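Do Gray Towels Really Need Their Own Folding Method?

Posted 4/2/25 by Jhair Arango

A reader wrote to me after the sheet post and asked whether I'd tried the Praditz fold. I had not. I had seen the name go by a few times, usually next to a closet that belongs to someone with no pets, and I assumed it was a regular towel fold with a price on it. I've now spent more time on it than I meant to and I still mostly think that.

The claim goes like this. You fold in thirds the long way, then in half, then in half again, and the finished towel stands up on its own edge in a drawer. You get 60 towels in a space that used to take a lot fewer. I don't own 60 towels. I don't know who does, outside of a gym. But the part that got my attention was the promise that the fold "trains" the fabric, so that after a while the towel wants to go back to the same shape. I have washed a lot of towels in my life and not one of them has wanted anything.

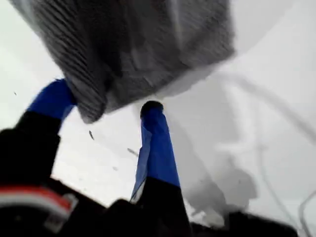
My own gripe with gray towels goes back to October, when I replaced the old white ones. Everyone said gray hides stains. Fine, it does. What gray also hides is the hem, and if you can't find the hem you can't find the corner, and if you can't find the corner you're standing at the dryer turning a piece of cloth around and around like a steering wheel. The white ones had a colored band at each end. I miss that band more than I expected to.

The Praditz people say to always pick the towel up by a corner and let it hang. Let the weight do the work, they say. I tried this for two weeks. A towel held by one corner hangs in a long diagonal with a point at the bottom, and now you need a second corner, and the second corner is never the one you want. It's the one across from you, or it's tucked inside the rest. My mother held two corners of the short side and snapped. It took her a second. She also had the ironing done by noon, so maybe she isn't a fair comparison.

There is a lot of talk about ribbed and textured weaves too. One page I read said a ribbed knit "guides the fold." I'd believe that if the ribs ran straight once you picked the thing up. On the bed, sure, they line up and you can follow one with your finger. In your hand they lean whichever way the towel is pulling.
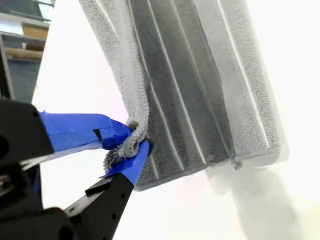

Then there's wear. If you grab the same corner every single time, that corner is going to take the abuse. I have a Wenar bath towel where the loops at one end have pulled out into a sort of beard, and guess which end goes on the hook. The answer I got when I asked about this was to buy a better towel. Cisstead has one that costs 118 dollars. I'm sure it's lovely. I would be afraid to dry my feet on it.

I'll give the method some credit. Towels standing up in a drawer are easier to pull out than towels in a stack, and you do end up using all of them and not just the top two. I kept that part. I have 8 hand towels standing in the drawer under the sink right now and they've stayed up, mostly. The end one leans. The Jibrin drawer dividers that are supposed to fix the leaning slid around every time I opened the drawer, so those went in the donation box.

What I didn't keep is the hanging by one corner, or smoothing each third with the flat of your hand (they want three strokes), or folding everything while it's still warm. I fold laundry when I get to it. Sometimes that's the next day.

A commenter on the sheet post told me I was missing the point and that the folding is meant to be calming. Maybe so. She said she has folded 3,000 towels this way and it clears her head. I asked if her towels had been trained yet and haven't heard back.
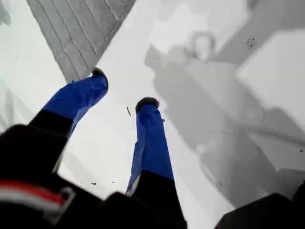
Gray on white, and for once the lower edge is easy to find.

If anyone has tried sewing a bit of colored thread onto one corner, I'd like to know how it held up in the wash. I have some red left over from a costume and I'm thinking of doing the hand towels first. The bath towels can wait until I see whether the thread bleeds.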